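## 4. Setting up transfer and wage tracking for your club

Read section 3 first. If your squad list still has duplicate players in it, every total below will be wrong, and Hakim won't warn you.

A word before you start. Plenty of clubs buy this module expecting it to tell them who to sign. It won't. It adds up fees, wages and minutes played, and it draws a line through them. The sales page calls that line a "value forecast." Treat it as a running total with a slope.

### 4.1 Before you begin

You will need:

- the admin login for your Hakim account
- signed contract dates for every first-team player
- minutes played for at least one full season, exported from Hisel or typed in by hand
- your league's registration deadline (for most clubs on the summer calendar this falls in June)

**Note:** The importer claims to read any spreadsheet. In our tests it read Hisel exports and plain CSV. Everything else came in with the columns shifted.

### 4.2 Enter the budget

1. Open **Club > Money > Season Budget**.
2. Type the total transfer budget in thousands. For a budget of 600,000, enter 600.
3. Leave **Auto-adjust for sales** switched off. With it on, the program adds the asking price of a listed player to your budget before anyone has made an offer.
4. Set **Wage ceiling** as a percentage of income. The default is 80. That is high for a small club, and the manual that came with the previous version gave no reason for it. Pick your own number.
5. Click **Save**, then leave the page and come back. Check that the numbers are still there.

**Caution:** Changing the currency after step 5 relabels the figures. It does not convert them.

### 4.3 Add player contracts

1. Go to **Squad > Contracts** and choose **Add**.
2. Enter the start date, end date and weekly wage.
3. Enter the fee paid. For a free transfer, type 0. A blank field is treated as "unknown," and the player drops out of the averages.
4. Put signing bonuses and appearance money under **Extras**. Don't fold them into the wage.
5. For a loan player, tick **Loan** and enter only the share of the wage your club pays.
6. Repeat for the rest of the squad.

Options and release clauses go in the free text box. The program stores them and does nothing else with them, so keep your own reminder of the dates.

### 4.4 Import minutes played

1. Export the season file from Hisel with **All competitions** selected.
2. In Hakim, open **Squad > Minutes > Import**.
3. Match the columns by hand. The **Best guess** button mixes up starts and substitute appearances – we have seen it do this on a clean file.
4. Check one player you know well against the match reports. If he's wrong, stop and delete the import.
5. Click **Accept**.

If the import stops with error 1193, a player in the file has no squad number. Give him one, even a temporary one, and run it again.

### 4.5 Reading the value forecast

Open **Reports > Value**. Each player gets a line showing cost per minute so far and a dotted line running on to the end of the contract.

The solid part is arithmetic and can be checked. The dotted part assumes the player will keep getting the same minutes, stay fit and play for the same coach. Few players manage all three. A winger who missed half the season with a bad knee will look like a terrible buy, and a backup goalkeeper who played one long cup run will look like a bargain.

Don't take the **Sell / Keep** label into a board meeting. It changes at a fixed cutoff, and a single substitute appearance can flip it. If the board asks for it anyway, print the solid lines and the contract dates next to it.

**Note:** Players with under 12 appearances are shown in gray. Gray lines still count toward the squad average unless you untick **Include gray**.

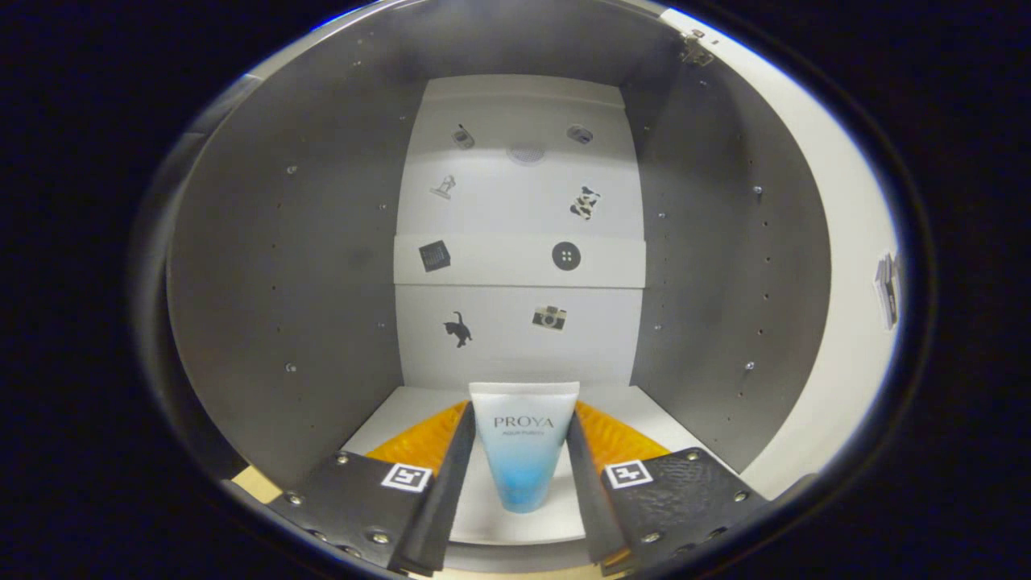

*Siham Darwish | Club Software Guides | Last revised March 29, 2026*
*Checked against a live account by Bilal Mahasneh*

### 4.6 Sharing the report

1. Choose **Reports > Share**.
2. Select **Read only**. The other setting, **Partner**, lets the person at the other end change wages.
3. Enter the email address and an expiry date.
4. Untick **Send to Brurner network**. It comes ticked on every new report, and it passes your fee data to a pool of other clubs. Brurner says club names are removed first. With one club per town in the lower divisions, that may not hide much.

### 4.7 If the totals look wrong

- **Wage bill too high:** look for a loan player entered at full wage.
- **Budget too high:** check 4.2, step 3.
- **Average fee too high:** look for free transfers left blank.
- **All of it wrong after an update:** restore the Kanura backup from the night before and write to support with the version number. Keep a copy of the bad report, as they will ask for it.

Backups are covered in section 5.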